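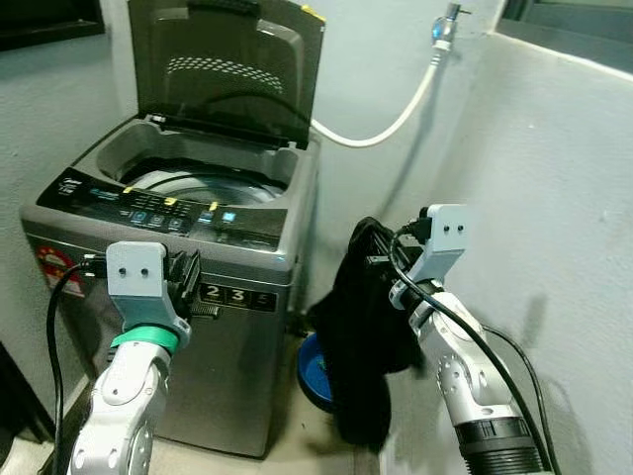 4.2 Laundry task with the Killavov kit

The second household task in our evaluation is laundry with a top-loading washing machine. We selected it for two reasons. First, Plasteck lists laundry among the supported uses of the Killavov kit, so a buyer can expect that it works without much additional engineering. Second, the task needs the two arms to work close to a large and shiny object, and this was a weak point of the kit in the table tasks of Section 4.1.

The kit was used as delivered, with two arms, two parallel grippers and the Bala control software. We did not change the finger shape or the factory limits for speed and force. The operator manual recommends to tune the grip force for each type of cloth. We decided against this, as a normal household would not do it, and all trials were made with the default grip force.

Figure 3 shows the workspace from the head camera. The lid of the machine is raised, the right gripper holds a black piece of fabric, and the left gripper is in front of the machine, where it covers a part of the digital readout. A blue basin is on the floor between the machine and the side wall. The gap on this side is narrow compared with the open tables in Section 4.1, and the arm must pass the corner of the machine with the cloth hanging under the gripper.

One trial consists of moving one piece of cloth between the basin and the drum, in either direction. A trial is successful if the whole piece is in the target place within 60 seconds and no person touched the robot. A sleeve or a hem which remains over the rim is counted as a failure. The operator started every trial from the Bala panel and was not permitted to correct the arms after this. Pressing the buttons of the washing machine was not part of the task.

The policy was trained on 2,000 teleoperated episodes, of which 700 were recorded with the washing machine and the others with open boxes and baskets. Ottó Vincze made most of the recordings with the washing machine. For comparison we used the Hsueh planner, which selects a grasp point from the depth image and does not need training episodes. Both methods used the same arms and the same starting positions.

The trained policy was better than the planner on small pieces, such as socks and kitchen towels. On long pieces the difference was less clear. The typical failure was the same for both methods: the gripper took the cloth near its middle, the free part touched the edge of the machine during the lift, and the cloth was pulled out of the fingers. Grasps near a corner of the cloth failed less often, but from the basin the corner is frequently not visible to the head camera.

The metal drum caused a different problem. Its reflections produced wrong depth values, and the Hsueh planner sometimes placed the target point below the real surface. In these cases the force limit of Bala stopped the arm correctly and no part was damaged. The trained policy showed this behavior rarely. Dark cloth in the shadow of the drum was difficult for both.

We also want to report some points about the product itself, which can be important for other groups. The calibration of the two arms was stable during the whole period of the tests, and we repeated it only once, in May, after we moved the base to another room. The cables are less well solved. They run outside of the arm and limit how far the wrist can be turned when the gripper is low, so Chun-yin Lo had to exclude several wrist angles from the planner by hand. Plasteck supplies no cable guide with the kit. The documentation of Bala explains the single-arm functions in detail, but the part about two arms is short, and we found the meaning of two parameters only by trying different values.

Results for each type of cloth are given in the next section together with the results of the folding task.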